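Nendard Household Textile Survey, release 2

Data card and usage notes

Summary

The Nendard survey is a table of household laundry records collected in two districts, Pasness and Vallesness. Each row is one wash load, entered by the household on a paper form and typed up later. The release has 3,000 rows from 868 households. It was put together to study how often common textiles are washed, at what temperature, and how they are dried.

Contents of the archive

loads.csv – one row per wash load
households.csv – one row per household, joined on hh_id
fibres.csv – lookup table for fibre codes
CHANGES.txt – differences between releases
LICENCE.txt

All files are UTF-8 with Unix line endings. The separator is a semicolon, as several free-text fields contain commas. Decimal values use a full stop.

Fields in loads.csv

load_id: integer, unique within the release. Not stable between releases.
hh_id: household identifier, four characters.
month: month in which the load was washed, 01 to 12. The day was recorded on the form and removed before publication.
start_band: morning, afternoon, evening or night. Night begins at 22:00.
fibre_main: code for the fibre making up most of the load by the household's own estimate.
temp_set: temperature selected on the machine, in degrees Celsius. Cold programmes are coded 0, whatever the temperature of the supply.
spin_set: spin speed selected. Blank if the machine does not show one.
dry_method: line, rack, tumble, radiator or other.
mass_kg: dry mass of the load. Blank in a large share of rows, see Missing values.
note: free text, left as written apart from the removal of names and addresses.

Fields in households.csv

hh_id: as above.
district: P for Pasness, V for Vallesness.
size_band: one person, two people, three or four, five or more.
drying_space: indoor, outdoor, shared, none.
hardness: water hardness class given by the household. Many people guessed. Treat it as a weak indicator.

Collection

Forms were handed out in Pasness first and in Vallesness from May. The two versions of the form differ in one respect: the Pasness form has no box for radiator drying, and households there wrote it under "other" or in the margin. Margin entries were moved to dry_method where the meaning was plain. Remaining cases are coded "other" and the wording is kept in the note field. Any comparison of indoor drying between the districts should take this into account.

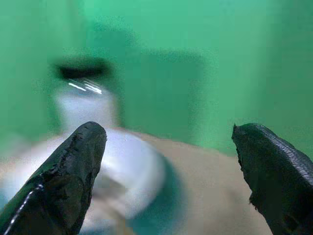 Last modified: May, release 2 (S. Damgaard)

Missing values

Blank means not given. The code 99 used in release 1 has been dropped after it was read as a temperature in at least one analysis. Do not fill mass_kg from the district mean. Households with kitchen scales weighed small loads more often than large ones, so the recorded values sit too low.

Typing and checks

Forms were typed once by Bjarke Kirkegaard. A sample of 500 rows was then typed a second time by Sille Damgaard and compared field by field. Disagreements were mostly in fibre_main, where handwritten "poly" could stand for polyester or polycotton. Both are now coded PX unless the form spelled the word out. Disagreements in temp_set were settled from the paper.

Known problems

Duplicates. Some households sent the same form twice. Exact duplicates were removed. Near duplicates were kept – two loads with the same settings in one evening are quite normal.

Mixed loads. The form allows only one main fibre. A load of cotton sheets with one wool jumper is recorded as cotton.

Bedding. Duvets taken to a laundrette are out of scope, but a few are present and can be found by searching the note field for "laundrette".

Weighting

No weights are supplied. The Arabzadeh weighting scheme included in release 1 assumed an even split between the districts and should not be used with this release. Results should be reported by district wherever possible.

Loading

Read hh_id as text. Some identifiers begin with a zero, and spreadsheet programs will strip it on import, after which the join to households.csv fails without a warning.

Corrections

Send corrections to the maintainers with the load_id, the release number and the field concerned.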